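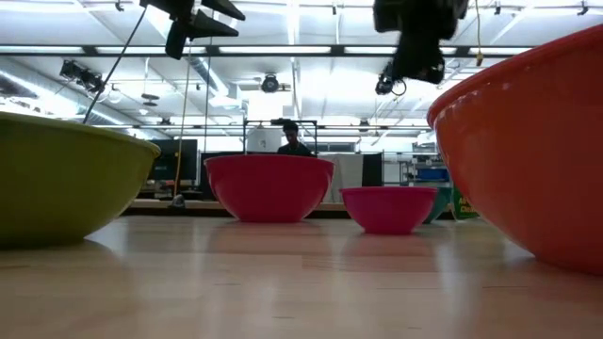

What's in the Nesum Water Park Pass dataset?
Opening hours, height limits and day-pass prices for indoor water parks, gathered by one parent with wrinkled fingers and a spreadsheet.

# nesum-splash-hours

Last updated July 16, 2024

## Coverage

There are 600 rows, one per park per day. Three resorts are in so far: Stirnham, Sheehan and Hollavwood. Hollavwood has two wave pools and calls both of them "The Big One," so the `pool_id` column is there to save your sanity.

## Columns

- `park`: resort name, lowercase
- `pool_id`: see above, and my sympathies
- `open`, `close`: local time, 24-hour clock
- `min_height_in`: inches, barefoot, hair flattened by a lifeguard
- `day_pass_usd`: price at the desk before the towel fee
- `towel_fee_usd`: usually 5, always a surprise

## Known problems

Sheehan closes its lazy river for 15 minutes whenever it feels like it. I did not try to model this.

January prices for Stirnham are missing. The resort swapped its price page for a video of an otter mascot dancing, and my scraper has no opinion on otters.

Some `close` values are earlier than `open`. Those are late-night swims that run past midnight — sort them yourself or go to bed.

## Use

Load the CSV, filter by `park`, plan your weekend. Please don't build a booking site on it. Prices move faster than I do, and I am often in the hot tub.

## License

Free to use with credit. Corrections are welcome by pull request, as long as you attach the receipt.

14 shares | 3 comments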